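Mixed fingers on the bench at Ranbridge

31 Jul 2020

Catrin Harries has spent the summer comparing finger pairs for the Maddocks parallel gripper. Each pair gets 200 insertions into a cut foam board, on the same arm and with the same controller settings.

"We started in May with matched fingers," she says. "They hold a round peg well until it touches the rim, and then it tilts."

The current pair is mismatched. One finger is a block with a matt black face, the other an angular machined piece that reaches further down the part. Harries puts the gain down to the longer side. "It gives the peg something to lean on. We had 23 jams with the matched pair and far fewer now."

She is less sure about the wrist camera. With a long peg, the part hides much of the hole it is going into, and the Floketti controller has to work from the visible part of the rim.

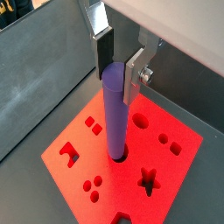 What comes next

The star is next, once the force limit has been reset. "Round pegs forgive a bad angle," Harries says. "The star won't." Iolo Lloyd will run the same series on the second arm.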